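The Weir at Kolero

The gauge house at Kolero was four meters square and had one window, which faced the weir. Loukia Ververidis took the reading at 0600 and wrote it in the log: 49 centimeters over the crest. The previous entry, in Benjie Saludo's handwriting, said 30.

She checked the float. It moved freely. She checked the chart recorder, replaced the pen, and went outside to read the staff gauge by flashlight. It also said 49.

A rise of that size required either rain or an open gate upstream. There had been no rain since September. The gates at Detberg were operated by a single key, and the key was signed for at each change of shift. 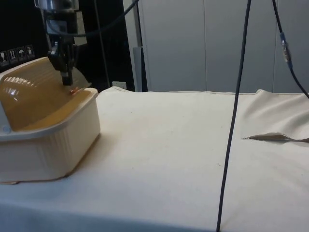 Napaporn Wiriya
Fiction Editor

Loukia telephoned Detberg. Saludo answered on the second ring.

"What are you releasing?" she asked.

"Nothing. Gates are shut."

"I have 49."

She heard him turn pages. The pages at Detberg were numbered and could not be removed without leaving a stub.

"I have 20," he said. "Falling."

The channel between the two stations was 4000 meters long, lined, with no tributary. Water entering at Detberg reached Kolero within the hour. She had walked it twice, and knew the position of every inspection hatch.

"Did you write the 30?" she asked.

"What 30?"

"Last night, in my log."

"I was here last night."

She looked at the entry again. The seven in the time was crossed, as he crossed his. The ink had not faded. She drew a line under it, initialed the line, and entered a second reading: 52.

"Stay on the phone," Saludo said. "I'm going to look at the gates."

He put the receiver down on the desk. She listened to the door, then to the water, and could not tell at which end of the line it was running.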